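FOR RELEASE IN SEPTEMBER

Clinden asks households to test the "reusable" paper bag before believing in it

FILLHAM. Clinden, the household advice service, today published a short guide to sorting and storing small items in ordinary brown paper bags. It comes with fewer promises than readers may be used to.

Paper bags have been sold for several seasons as the answer to the overfull cupboard. Roll down the top, the advice goes, stand the bag on a shelf, fill it with cloths and sponges and whatever the children left on the stairs, and the clutter is gone. Clinden has doubts. A bag with things in it is still a pile of things, and paper that gets reached into every day does not stay smart for long.

The service looked at 50 bags handed in by households in Fillham and the Grilluvcombe district. Most had been in use for 3 months or less. The wear was much the same from one to the next: the rim goes first, then the folds in the floor, and then somebody gets out the tape. Clinden does not regard tape as a solution. It keeps a tired bag standing and makes it harder to recycle, and the owner has now spent more effort on the bag than on what goes in it.

The guide also questions the mixed bag, in which cleaning things and playthings end up together for want of a better place.

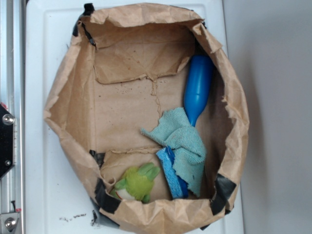 Brown paper, black tape at the edges, and small dark specks on the paper.

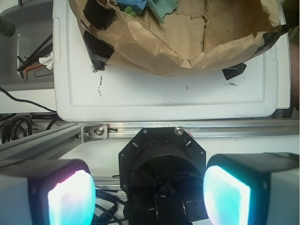
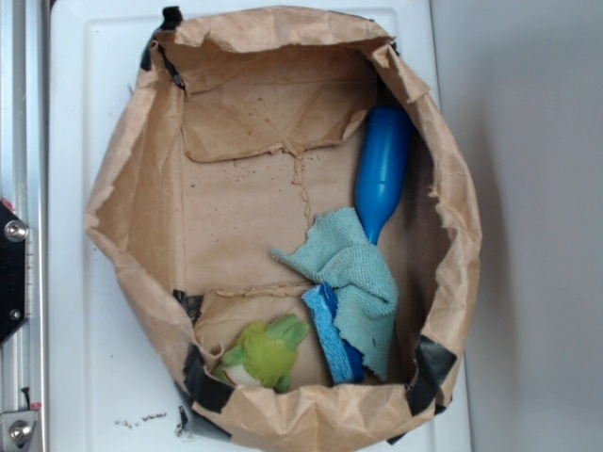 Lensa Tsegaye told Clinden that she had read enough storage tips to last her and would go on using paper bags anyway, as they cost her nothing and she did not much care what the inside of her cupboard looked like. She added that a plastic bin gets just as grubby, only people feel obliged to wash it.

Clinden accepts the point about cost. It is less sure about the washing. A bin can at least be wiped out, while crumbs in a paper bag tend to find the seams and stay there. Shaking the bag upside down over a sink helps a little. It also tends to finish off a weak seam.

For readers who want to carry on with paper, the guide suggests the following.

Keep cloths and sponges out of paper until they are fully dry.

Give toys a bag of their own, or put them back where they belong.

Roll the rim down once, on a new bag, and leave it alone after that.

Empty the bag every 7 days and look at the bottom.

When the floor of the bag tears, retire it.

The guide makes no claim that any of this will change a kitchen. Clinden received a number of suggestions from the storage trade while it was being written, among them a coated bag from Obradović described as "practically permanent." The service has asked how long that is and will print the reply if one comes.

A first run of 500 printed copies is available free from the Clinden desk in Fillham, open until 3 p.m. Copies are folded and stapled, and do not come in a bag.

ENDS

Press contact: Clinden, Household Desk, Fillham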